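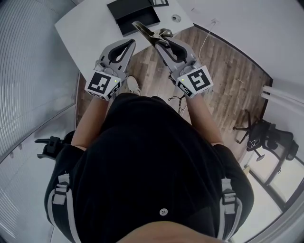 Slide 1. White work table with black tray, Brarkton office

Good morning. On behalf of Konia, thank you for joining this session on shared desk supplies.

Please look first at the tray. Under the March guidelines, each table has one open tray, and scissors are returned to it after use — not left on the tabletop or in a drawer.

The Rimthorpe office has 18 tables on this system and Brarkton has 19. Together they reported nearly 91 missing items last year, most of them scissors and tape.

Pause for questions. Then move to slide 2, cable routing and the use of grommet holes.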